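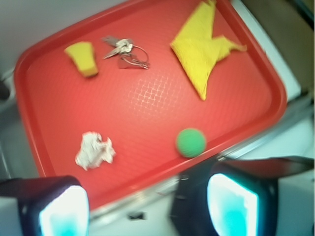
Voting on the Contract: Turnout and Opinion in a Ratification Vote at Pundura

Project report, Labor and Society

1. Introduction

This report looks at how union members at Pundura, a food distribution company based in Drollamum, voted on a new contract and why some of them did not vote. Pundura runs four worksites in the county. The two largest are known by the names of their loading yards, Indus and Lagos. The others are a cold storage building and a small vehicle depot, and workers there mostly follow what happens at the big yards.

The bargaining committee recommended that members accept the company's last offer. The offer passed. Turnout was 61 percent of the 3453 members who were eligible. That is higher than in the previous vote, according to the local's own newsletter, but members we talked to at Lagos still described the result as "pushed through." We wanted to know what they meant by that, and whether the way the vote was run had anything to do with it.

Our research questions were:

What did members know about the offer before they voted?
What reasons did non-voters give for not voting?
Did members at Indus and Lagos see the process differently?

We did not try to judge whether the contract was a good one. Members disagreed about that, and we did not have the company's financial records.

2. Background

The old contract expired in the spring. Talks had been going on since before then, mainly about weekend scheduling, health insurance premiums and the two-tier wage scale. Under the two-tier scale, people hired after a certain date start lower and top out lower than people hired before it. Newer workers wanted it ended. The final offer narrowed the gap but kept both tiers.

The local's bylaws say a tentative agreement has to go to a vote of all members in good standing. They say very little about how. They do not set a minimum time between members getting the text and the vote opening. They do not say if the committee's recommendation can be printed on the ballot mailing, or if a member who opposes the deal has a right to space in the same mailing. In this case the recommendation was printed and there was no opposing statement.

Members could vote by mail or in person at the union hall in Drollamum. In-person voting ended at 6 p.m. on a Friday. The hall is close to Indus. From Lagos it takes two buses to get there, and the second one runs only once an hour in the afternoon.

3. Method

We used a paper survey and a small number of longer interviews. The survey was handed out in the parking lots and break areas outside the gates at Indus and Lagos during shift change. We got permission from the local but not from the company, so we stayed on public sidewalks and in the lot the union rents. We collected 75 completed surveys. Forms with the first page missing or with the worksite left blank were not used.

The survey asked for worksite, shift, years at the company, whether the person voted, how they got information about the offer, and whether they thought the process was fair. There was an open space at the end for comments. We did not ask how people voted, although many wrote it in anyway.

Interviews were done by phone or in a coffee shop near the hall. We took notes by hand and did not record. Anyone quoted in this report agreed to it and is identified only by worksite and shift.

We also read the tentative agreement, the summary flyer, the bylaws, and the newsletters from the year before the vote.

4. Findings

4.1 What members knew

Most people had read the summary flyer. Few had read the full agreement. The flyer was two sides of one sheet and covered the raises, the premium increase and the signing bonus. It did not mention the change in how weekend shifts are assigned, which takes up a full article in the agreement. Several members told us they found out about it after the vote, from a steward or from the new schedule.

A night shift worker at Indus said, "I knew the raise by heart. I didn't know about the weekends until my name was on it."

The full text was available at the hall and on the local's website. The website version was a scan, and it was hard to read on a phone. People who had read the whole agreement were mostly stewards or had been to one of the information meetings.

The meetings were held in the late afternoon, which suited the day shift. Evening workers had to choose between the meeting and their pay. One meeting was added at Indus in the morning for the night shift. We could not find a record of a similar meeting at Lagos, and the workers we asked did not remember one.

4.2 Why people did not vote

The reasons fell into a few groups. The most common was not getting the ballot, or getting it late. Ballots went to the address on file with the local, and members who had moved had often told the company but not the union. Some assumed one office passed this on to the other. It does not.

The next was thinking that the result was already decided. This came up more among newer workers in the lower tier. A day shift worker at Lagos wrote, "They sent it with YES on the front so what is the point." Others said they had been outvoted on the last contract and expected the same again.

A smaller group said they did not have an opinion, or did not feel they had been at the company long enough to vote on it. A few did not know they were members. They had signed a dues card with their hiring papers and had not thought about it afterward.

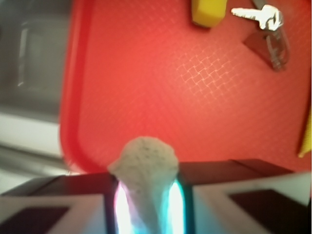
Distance was mentioned only by Lagos workers. They could have voted by mail, so distance alone does not explain it, but for a member whose ballot never came the hall was the only option left.

4.3 Indus and Lagos

Members at Indus were more likely to call the process fair. They were also more likely to know a member of the bargaining committee personally. Most of the committee works at Indus, and that has been true for as long as the people we interviewed could remember. The bylaws elect the committee from the whole membership with no seats set aside for a worksite, and Indus has more voters.

At Lagos the complaint was less about the terms and more about hearing things second. News from bargaining sessions reached Indus the same night and Lagos a day or so later, sometimes in a different version. Lagos also has a larger share of lower-tier workers, so the two things are hard to separate. Someone angry about the wage scale may also be more ready to say the vote was unfair — our survey cannot tell these apart.

5. Limitations

Our sample is small compared to the membership and was not random. We spoke to people who were willing to stop after a shift. We did not survey the cold storage building or the depot. Almost all the interviews were in English, and we know that many members at Lagos are more comfortable in another language. The survey was done several weeks after the vote, when some people had already had their first check under the new scale, and this may have changed how they remembered things.

The local did not break down turnout by worksite, so we cannot say that fewer people voted at Lagos. We can only say what people there told us.

6. Recommendations

These are suggestions for the local, and most of them would not need a bylaw change.

Post the full agreement in a form that can be read on a phone, at least a week before ballots go out. List every changed article in the summary, even if only by title. Hold an information meeting for each shift at each yard. Put a ballot box at Lagos for one day. Send members a postcard before the mailing asking them to check their address.

The local should also discuss reserved seats for each worksite on the bargaining committee. This would need a bylaw amendment, and the next chance to propose one is the September membership meeting. Stewards we spoke to were split on it. Some at Indus thought it would set the yards against each other in front of the company.

We gave a copy of this report to the local office. The survey form and the coding sheet are in the appendix.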